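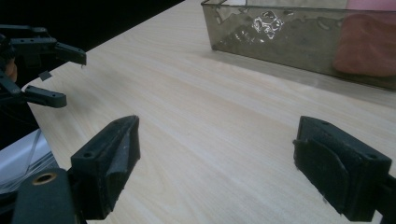

Long passwords beat complicated ones, Pascal Mühlbauer argues, and the logs at Distis support him. The firm moved 3,000 accounts to passphrases in February and dropped the forced change every 70 days. Reset requests fell by 56 percent. Two settings were left alone: lockout after repeated failures, and a second factor for remote logins. Shared accounts still use the old rules until Vatano, the login vendor, ships its next release.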